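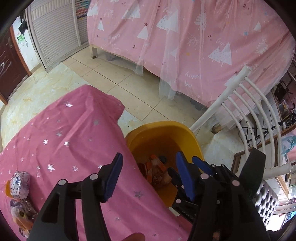

Handout 3: Trying Out Hand-Held Grippers
Isach Workshop on Robot Hands, July session

Before you compare two grippers, decide what you are comparing. "Which one is better" is a question for people selling grippers. Ours is smaller: with the same pads, the same tub and the same packets, which linkage setting loses fewer items on the way out?

The Udstead setting opens wide and closes late. The Plidlow setting is narrower and gives the fingertips more reach. Both have admirers, and the admirers do not eat lunch together.

What you need

A deep plastic tub, a raised surface next to it, and a mixed lot of small packaged items. Crinkly wrappers are the hard ones. Blocks are easy and will flatter you, so don't fill the tub with blocks.

Procedure

1. Set both grippers to the same opening. Check the pivot pins. A loose pin feels exactly like operator talent, only in reverse.

2. Work from the top of the pile down. Digging is allowed but gets written down as digging.

3. Keep the second gripper out of the first one's camera view where you can. With two people at one tub you mostly can't, and the log sheet has a column for that.

4. Leave one item for last and treat it as its own trial. A single piece on the bottom of a deep tub is harder than it sounds: the walls limit your approach angle, and both pads have to come down on either side of it before you close. Line up first, then squeeze. 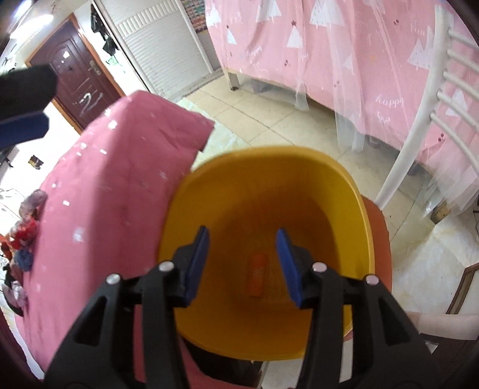
5. Switch settings and repeat. Stop at 100 grasps per setting, or when your thumb files a complaint.

Scoring

Use the Dehghan sheet. A grasp counts if the item clears the rim and is let go on purpose - dropping it in the right place by accident is a drop. Slips and re-grasps get separate marks.

Hand in the sheet with the raw log. Last year's logs held 2386 grasps, and 14 of them were marked "sort of." Please pick a column.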